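5. Equipment planning and cost

5.1 What was bought and in what order

Budget for the whole year was fixed before the task list was. Wrong way round, we know. Approval came through on 2023-02-17 and the first order (grippers, cable, aluminium rail) went out the same afternoon, mostly so the money could not drift back to the department. Curtains were added a week later. Should have been on the first order.

Supplier choice was short. Brorkedow quoted for hand-held grippers in pairs, Arnow quoted singly and with a longer wait. We took Brorkedow. Delivery was 6 weeks against the promised four, and one of the boxes had the wrong mounting screws in it. Starnine supplied the storage. No complaints there, except that the invoices arrive in a format our finance office won't read.

Objects were the cheapest line in the sheet and took the most arguing. Matos wanted a matched set from a catalogue so that other labs could order the same items. Rothe wanted shop-bought household stuff, whatever a person would have in a bathroom or kitchen drawer. Household stuff won. Whole object budget was 436 euros, and we did not spend all of it. Labels were left on wherever they did not get in the way of a grasp.

5.2 Costing by the hour, not by the arm

Most planning documents we looked at cost a manipulation study per arm. For hand-held collection this is no use, there is no arm. We costed per usable hour of recording instead. The plan allowed 720 hours over the year, split between two tables, with a person on each. Set-up time charged at the same rate as recording time, because in practice it is the same person standing at the same table.

Things that were under-budgeted, in the order they hurt:

Finger pads. They scuff. Replacement was costed once a year and should have been once a quarter, at least for the pads used on hard plastic.

Cable. Two grippers means two cables coming off the hands, and the lengths on the order form were worked out for someone standing still. Longer ones were bought in June out of the travel line.

Disk. Wrist views plus a head view fill up faster than the Starnine calculator suggests. Stasiv redid the estimate by hand and we now use his spreadsheet.

People's time. Always.

Things that were over-budgeted: lighting (the ceiling lights did fine, the extra panels are still boxed), and the second large monitor.

5.3 Choosing tasks to suit the kit

The pads are flat and blocky, so the first tasks were picked round that. Small everyday items on a plain table, a basket with a handle, a hairbrush that can be held by its rim. Nothing soft, nothing that pours. Fifty-six task descriptions were written in all and costed one by one; those that needed a new fixture were pushed to the second year. Basket-and-brush came out near the bottom for cost: no fixtures, no consumables, objects replaceable from any high street. It is the task used for Figure 4 and for the price comparision in the next section.

One point for anyone planning similar: buy two of every object at the start. Shops change stock. We lost a good week on a soap dish. 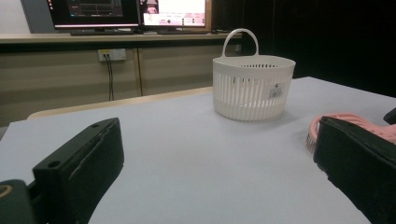
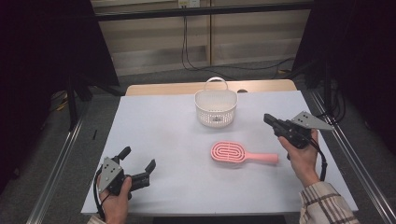
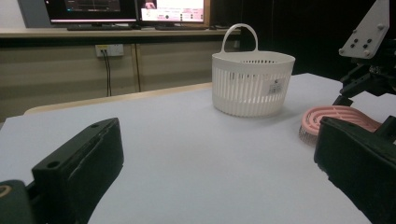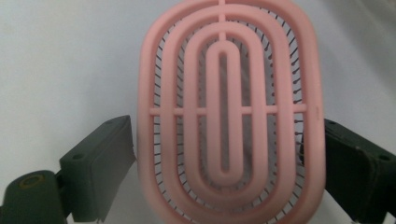 Figure 4. The basket-and-brush task, seen from the grippers and, in the second panel, from the head. The fourth panel shows the brush held between the fingers.

Su-bin Oh, reading a draft of this section, objected that costing by the usable hour hides the real decision, namely how many hours get thrown away, and that a lab with a cheaper gripper and a higher reject rate could come out looking better than it should. She would put the reject rate in the purchase request itself, next to the unit price, and have the supplier see it. She also thought the quarterly figure for finger pads was still too hopeful, and asked for the pad cost to be shown as its own row in the table and not buried under spares.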